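Skando Cable Guard Kit for Dual-Arm Benches

Replacement wrist lead, clips and strain relief for rail-mounted arm pairs

Availability: in stock, ships from Tromport
Sold as: one kit per arm (order 2 for a bench)
Fits: Cordier bench arms on aluminum rail, all reach lengths
Does not fit: Cordier floor-mount and ceiling-mount arms

Overview

The Cable Guard Kit replaces the factory wrist camera lead and its single adhesive tie. It was developed after a run of intermittent faults on dual-arm benches at our Prumanbridge test shop, where the original lead failed inside the jacket with no visible damage. The kit is recommended for any bench on which the arms work toward each other over a shared object, such as bag packing, bag opening and two-handed transfers.

Benches bought after August have the new lead fitted at the factory. Check the tag near the base plug. A tag marked B needs no further work. A tag marked A, or no tag at all, means the original lead.

Description of the fault

The original lead was routed from the camera bracket at the top of the wrist straight to the upper link and tied at one point. When the wrist rolled past the middle of its travel, the slack between bracket and tie was taken up completely and the load went into the connector. After repeated cycles the shield and one data conductor parted close to the plug.

The symptoms are easy to misread. The camera drops out for less than a second and reconnects. The controller holds the last good frame during the dropout and logs a warning, but earlier firmware did not stop the arm. An arm closing on a bag would therefore continue on old position data. On the test bench this led to the gripper finger striking the side of the bag and, in 2 cases, to contact between the left and right wrists. Damage was limited to a bent camera bracket and a cracked finger cover. There were no injuries.

Because the lead recovers when the wrist rolls back, a static continuity test will usually pass. Test with the wrist moving.

Signs that a lead should be replaced

- Camera warning appears at the same wrist angle on each cycle
- Image freezes briefly during approach and then jumps
- Jacket feels stiff or flattened close to the bracket
- Connector can be rocked in its socket by hand
- Loop between wrist and link pulls straight at any point in the roll range

If any of these is present, stop using the arm for shared work until the lead has been changed. Reducing speed is not an acceptable interim measure. It lowers the force of a collision but does nothing for the stale image.

What is in the kit

- Wrist camera lead, high-flex, lavender jacket
- Strain relief boot, black
- Link clips, 7 pieces
- Bracket screw, captive, with washer
- Routing card, printed both sides

Tools are not included. A 2 mm hex driver is the only one needed for the standard arm.

Fitting

Remove power at the bench isolator and tag it. Do not rely on the stop button, which leaves the camera supply live. Support the upper link by hand before releasing the brakes - the arm will drop if it is unsupported.

Unplug the old lead at the base first, then at the bracket. Pull it free from the wrist end. Fit the boot to the new lead before plugging it in at the bracket, as the boot will not pass over the connector afterwards.

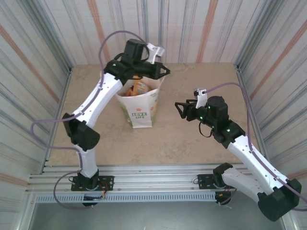 Leave an open loop between the wrist and the first clip. The loop should keep a visible curve at both ends of the roll range and should not reach the gripper finger at either. Continue along the upper link and give the elbow its own slack, then bring the lead down to the base. Do not tie the camera lead to the motor harness. Bundling the two was tried at Prumanbridge and the harness dragged the lead through the clips at the elbow.

With the brakes still released, move the wrist by hand through its full roll, then fold and extend the elbow. Watch the lead for the whole movement. If it catches on the mounting plate or drops below the rail, move the lowest clip up the link and repeat.

Check after fitting

Restore power and clear any stored warnings. Run the wrist sweep from the service menu for 15 minutes with the camera view open and the other arm parked. The log should show no dropped frames. One dropped frame is a failure of the check, and the lead must be reseated and the sweep run again from the start.

Repeat for the second arm. Only then run both arms together, at reduced speed, with an empty bag on the table.

Firmware

The kit corrects the wiring only. The stop-on-stale-image function is part of the controller update and must be loaded separately. With it enabled, either arm losing its camera stops both arms and holds the grippers in their current state. Some customers have asked for the grippers to open on a stop. This is not offered, as a released load can fall into the path of the other arm or off the table.

Service life and returns

Inspect the lead monthly and replace it if the jacket is marked or the loop has taken a set. Leads with tag A can be returned to Tromport for credit against this kit. Coil them loosely and do not cut off the connector - the failed section is always within the last few centimetres and we section each one we receive. Include the bench serial number and a copy of the warning log, if the controller still has it.

Related parts: camera bracket (straight), gripper finger cover, base plug retainer, link clip refill pack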